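**Ordre des morceaux en concert : faut-il garder le titre connu pour la fin ?**

Bonjour à tous. Je chante dans un petit groupe de folk-punk, Hakholm (violon, accordéon, batterie, deux guitares). En septembre, nous avons joué devant 300 personnes, notre plus grand public. Nous avons 9 morceaux, et un seul que les gens connaissent, « Treloar ». Nous l'avons joué en deuxième position et après, une partie de la salle est allée au bar. Mon violoniste veut le mettre à la fin, moi je crains que le public s'impatiente. Comment faites-vous ?

Ruby-Lee Tomoana

---

**doltton**

À la fin, toujours.

---

**Musero**

Je ne suis pas tout à fait d'accord avec la réponse précédente. Avec un concert de 40 minutes environ, je le placerais en avant-dernier. Le public est déjà chaud, et vous finissez avec un morceau rapide que l'on peut crier sans connaître les paroles. Vérifiez aussi l'accordage du violon avant, pas entre les deux - un silence trop long à cet endroit fait perdre beaucoup d'énergie.

---

Je joue de l'accordéon depuis longtemps dans ce genre de groupe, et je pense que la place du titre connu compte moins que le morceau qui le suit. Qu'avez-vous joué en troisième ? Si c'était une ballade, je comprends le bar. Essayez deux ordres différents en répétition, devant quelques amis, et demandez-leur à quel moment ils ont regardé leur téléphone. 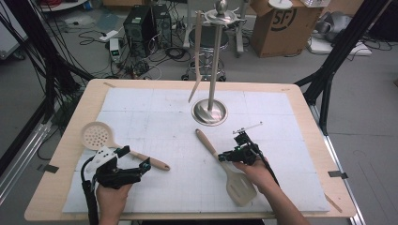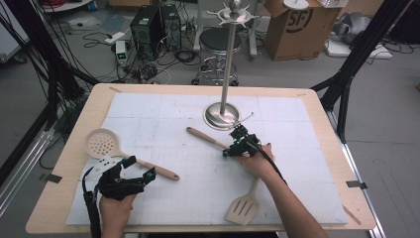

*Maxine Te Moana*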